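Politics of Protest and Transition
Unit 6: When the Street Meets the Negotiating Table
Handout revised 2022-04-29

Welcome back, everybody, and thank you for the lively discussion last time. I promised to write up the part we rushed through at the end, so please read this before our next meeting and bring your own scribbles along with it.

We'll be working with our made-to-measure country, Baltska, and its capital, Esasbridge. You'll remember the setup from the course packet: a president in office far too long, a bread price that doubled over one winter, and a square full of people who have decided they aren't going home. The opposition parties want a deal. The people in the square want the president gone first. Those two groups overlap a good deal, but they are far from being the same group, and much of this unit is about the gap between them.

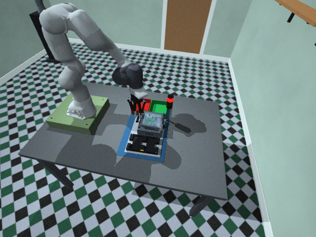 Start with who gets invited to talk. In the Baltska packet, the mediators call the established parties, mostly because they have offices and phone numbers and someone who answers. The student tents and the neighborhood groups have none of that. So a text gets drafted that gives the president a dignified exit and a promise that he won't be put on trial, and it is read aloud in the square by people who didn't help write it. You can imagine how that goes over, especially with families who have lost someone.

I'd like you to think hard about immunity, and I know many of you came down firmly on one side last week. Try the other side for an evening. A leader who expects prison has every reason to hang on. A family that has buried a son has every reason to call the bargain an insult. Both things are true at once, and a good essay will stay with that for a page or so before picking a direction.

A word on numbers, too. The packet gives 138 dead according to the government and 2,298 arrests according to the lawyers' group. Please don't quote either one bare. Tell me who counted, when, and what they had to gain or lose by it. The Evangelista reading is very good on this, so do save some energy for the last section, where the hospital records come in.
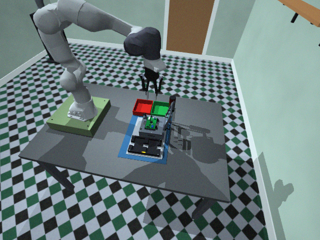 READINGS AND ASSIGNMENTS

Read the Evangelista chapter and the Clondent case file, in either order. The Clondent file is dry going at first, I'm afraid, but the letters at the back are wonderful and well worth the slog.

Write 2 pages, double spaced, on this: should the Esasbridge protesters accept a deal that lets the president stay until September? Take the role of a party leader or of someone from the tents, and say at the top which one you've chosen. Leave your draft in the box outside my office, or bring it to class if that's easier for you.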